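Home Contents Random article Log in

Carpet tile

A carpet tile, also called a modular carpet or carpet square, is a piece of carpet cut to a fixed size and laid next to others to cover a floor. Carpet tiles are used mostly in offices, schools and airports, and less often in homes. A worn or stained tile can be lifted and replaced on its own.

Most tiles have a short pile bonded to a stiff backing. They are held down with a release adhesive, with corner stickers, or by their own weight.

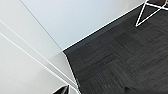
Laying patterns depend on the direction of the pile, which is usually marked by an arrow on the back of each tile. In a monolithic layout all the arrows point the same way and the seams are harder to see. In a quarter-turn layout each tile is rotated against its neighbors. Differences in pile direction can give even a plain charcoal-gray floor a faint checkerboard look, with some squares slightly lighter than others. Tiles at the walls are cut to fit — a baseboard, often white, finishes the edge.

Spare tiles from the same dye lot are normally kept for repairs.

See also
Baseboard
Broadloom
Carpet underlay
Floor adhesive
Raised floor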